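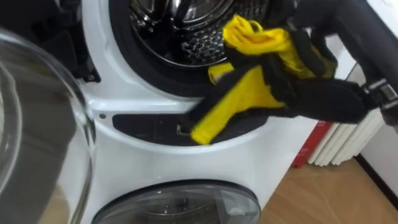
¿Se puede poner una lavadora de doble tambor en un piso normal?

En cualquier hueco donde ya cupiera una lavadora de carga frontal de las altas, porque los dos tambores van uno encima del otro y lo que crece es la altura. Mide bien hasta el estante de arriba antes de pedirla y deja sitio delante para abrir las dos puertas.

Dralport, doble tambor, blanca

Me llamo Fadwa El Sherbiny y llevo la selección de lavado de la tienda Prustham, así que esta ficha la escribo yo, con mis manías incluidas. La Dralport es la máquina por la que más me preguntan desde marzo, y la verdad es que le he cogido cariño. Arriba tienes el tambor grande, el de las sábanas, las toallas y los vaqueros. Abajo, el pequeño, para lo que antes se te quedaba días en el cesto esperando compañía: ropa interior, cosas de bebé, los trapos de la cocina (¡que yo me niego a lavar con las camisas!).

Los dos funcionan por separado. Puedes tener arriba un programa largo y abajo uno corto, cada uno a su temperatura. El rápido del tambor pequeño dura 46 minutos, y yo lo pongo a las siete de la mañana con la ropa de gimnasia y antes de salir ya está tendida.

El de arriba es de acero inoxidable con el relieve de puntitos y agujeros, y lleva una goma negra bien gruesa en la boca. A la goma hazle caso, por favor. Pásale un paño por dentro del pliegue de vez en cuando, sobre todo si lavas mantas o tienes perro, y deja la puerta entornada un rato al terminar. Yo uso una bayeta de microfibra Goltik apenas humedecida, sin lejía ni nada raro, y revisa de paso que no se haya quedado un calcetín.

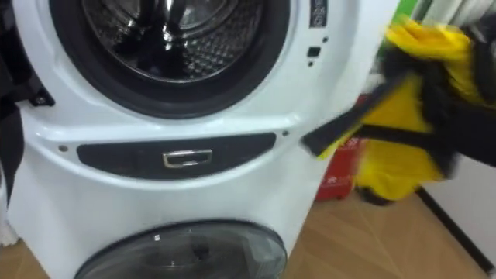
Lo de entornar vale también para la puerta de abajo, que es la que se nos olvida a todos. Como queda tan cerca del suelo hay que agacharse, no te voy a engañar. Si tienes mal la espalda, reserva el tambor pequeño para cargas ligeras y ponte un taburete bajo al lado; mi madre lo hace así y tan contenta. Entre las dos puertas va una franja oscura hundida con un tirador cromado en el centro. Se le marcan los dedos enseguida, pero con el mismo paño seco se limpia en un momento.

Cosas que me preguntáis mucho por correo:

Detergente. Cada tambor lleva su dosis. En el pequeño echa poco, de verdad, que si te pasas hace espuma y alarga el aclarado.

Ruido. Con los dos centrifugando a la vez se nota. Yo retraso el de abajo y listo. Si vives en un piso antiguo, los tacos antivibración Bogdan le van bien; se venden aparte, en paquetes de 6.

Instalación. La traen entre 2 personas y la dejan nivelada y conectada. Quita tú antes la máquina vieja o avísanos al hacer el pedido para que se la lleven.

Garantía. Son 5 años en los motores. Guarda la factura, que luego aparece todo menos eso.

Color. De momento solo la tenemos en blanco. He pedido la gris y sigo esperando respuesta, en cuanto llegue la cuelgo en esta misma página.

Gastos de envío y plazos, en el apartado de entregas.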